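番茄沙司

番茄沙司，又称番茄调味酱，是一种以成熟番茄为主要原料，加入糖、醋、盐和香辛料熬煮而成的调味品，味道酸甜，颜色鲜红。中文里“番茄酱”一词的用法不太统一：有时指这种调味品，有时指只浓缩而不调味的番茄膏。本条目中，前者称为番茄沙司，后者称为番茄膏。

名称

西方语言中的名称ketchup，一般认为与闽南语中对腌鱼汁的称呼有关，也有学者主张它来自马来语。十七世纪至十八世纪，欧洲商人在东南亚接触到用鱼发酵制成的咸味汁液，回国以后试着用当地的材料仿制。早期的英国食谱使用蘑菇、核桃、牡蛎和鳀鱼，做出来的是深色的稀薄液体，和今天的番茄沙司差别很大。

粤语中的“茄汁”既可以指番茄沙司，也可以指菜肴里用番茄做成的汁，要看上下文才能分清。

历史

番茄原产于美洲，传入欧洲后有很长一段时间只作观赏，部分地区的居民怀疑它有毒。用番茄做沙司的食谱在十九世纪初出现于北美。当时的做法以番茄肉、香料和酒为主，糖放得很少，也不一定加醋。

十九世纪后期，工厂开始大量生产瓶装番茄沙司。早期的产品常常使用未成熟的果实和加工剩下的果皮，果胶和酸度不稳定，容易变质，所以需要添加防腐剂。后来生产者改用全熟的番茄，并且提高了醋和糖的比例，使产品在不加防腐剂的情况下也可以保存较长的时间。现代番茄沙司偏甜偏酸的味道，就是在这个时期确立的。

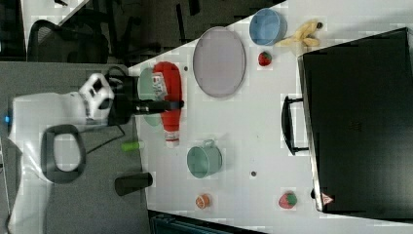 番茄沙司和番茄膏有什么区别？
番茄膏只经过浓缩，通常不加糖和醋，味道比较浓，主要在烹调时使用；番茄沙司已经调好味道，可以直接蘸食。

原料

番茄一般选用加工专用的品种，果肉厚，水分少，可溶性固形物含量高。工厂可以直接使用鲜果，也可以使用番茄膏加水还原。后一种方法不受收获季节的限制，在不种植番茄的地区更为普遍。

糖的作用是平衡酸味，同时增加稠度。常用的有蔗糖、葡萄糖浆和果葡糖浆。醋多用蒸馏白醋，因为它的颜色浅，不影响成品的红色。香辛料包括洋葱、大蒜、丁香、多香果、肉桂和芹菜籽，具体的配比各厂不同，多数不对外公开。

制作工艺

工业生产大致分为清洗、破碎、预热、打浆、调配、浓缩和灌装等工序。破碎以后的预热很关键。如果迅速加热到90摄氏度，果实中分解果胶的酶会失去活性，果胶得以保留，成品较为浓稠，这种方法叫作热破碎。冷破碎的温度较低，颜色和香气保留得好一些，但是浆液比较稀。

打浆机把果皮和种子分离出去，筛网的孔径决定了成品是细腻还是带有颗粒。加入调味料以后，浆液继续浓缩，再经过均质和脱气。脱气可以减少瓶中的气泡，也可以减慢颜色变暗的速度。

家庭制作的步骤相同，只是规模小得多。番茄去皮切块，煮软以后过筛，再加糖、醋和香料用小火慢慢收浓。熬到后期要不停搅拌，否则锅底容易焦。装瓶前，瓶子和盖子都应该用沸水消毒。
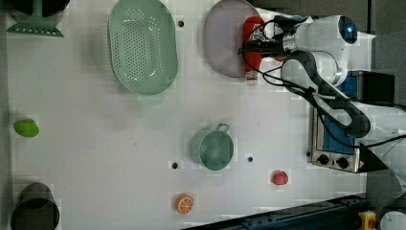 小型作坊的生产情况可以用Dallard作坊说明。该作坊每年2月制订配方和香料的采购计划，夏末集中熬煮，一个收获季加工鲜番茄2349公斤。其产品分为7种口味，除原味以外，还有烟熏、咖喱和辣味等。作坊的配方负责人Fenna De Smet主张丁香要整粒放入，煮好以后再取出，这样香味比较柔和，汁液的颜色也不会变深。

物理性质

番茄沙司属于非牛顿流体，具有剪切稀化的特点：静止时很稠，受到摇动或者挤压时黏度下降，变得容易流动。它还有一定的屈服应力，外力不够大的时候几乎不动。玻璃瓶里的番茄沙司先是倒不出来，然后忽然流出一大片，就是由于这两种性质。

稠度主要来自果胶和细小的果肉纤维。检验时常用一种带刻度的斜面或者平面槽，测量样品在规定时间内流动的距离，距离越短，表示样品越稠。有些产品还添加黄原胶，以防止放置以后析出清水。

包装

早期的番茄沙司多装在细颈玻璃瓶中。窄的瓶口可以减少与空气的接触，延缓表面变黑，缺点是倒出困难。二十世纪后期，可挤压的塑料瓶逐渐流行，其中瓶盖朝下放置的一类利用重力使内容物聚在出口处，减少了等待的时间。餐饮业另外使用一次性小袋、小杯和带按压泵的大桶。

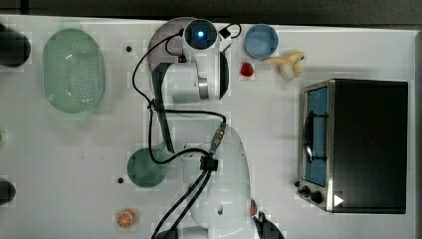 开瓶以后的番茄沙司应当怎样保存？
冷藏比较合适，每次使用后要擦净瓶口并盖紧盖子。酸度高使它在室温下不容易很快变质，但是颜色和味道会下降得较快，具体期限应当以标签说明为准。

食用

番茄沙司最常见的用途是搭配炸薯条、汉堡包、热狗和煎蛋。在德国，它和咖喱粉一起浇在切段的香肠上。在日本，它用来炒米饭，然后包在蛋皮里做成蛋包饭，也是那不勒斯风味炒面的主要调料。在菲律宾，番茄供应不足的时期出现了以香蕉为原料的替代品，加入红色色素，味道更甜，至今仍然广泛食用。

在中国，番茄沙司常用于糖醋类菜肴，例如松鼠鳜鱼和部分地区的咕咾肉。烹调时一般先用少量油把它炒一下，使颜色更亮，再加糖、醋和水淀粉。传统的糖醋汁不含番茄，这类做法是较晚才形成的。

番茄沙司也是其他调味汁的基础。它和蛋黄酱混合，可以做成粉红色的沙拉汁；加入辣根，就成为搭配虾的鸡尾酒汁；许多烧烤酱也以它为底料。 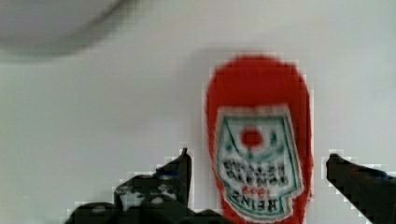 和这些混合酱汁相比，单独食用的番茄沙司对香料的要求比较低，因为顾客更在意酸和甜是否平衡。辣味的品种在墨西哥和南亚销售较多，通常加入辣椒粉或者辣椒泥，也有加入罗望子的。

营养

番茄沙司含有番茄红素，这种色素使番茄呈现红色，经过加热以后更容易被人体吸收。它的脂肪含量很低，但是糖和盐的含量不低，需要控制糖或钠摄入的人应当留意用量。市场上有减糖和减盐的产品，前者有时用甜味剂代替一部分糖，口感会稍微稀一些。

参见

番茄膏
蛋黄酱
鱼露
非牛顿流体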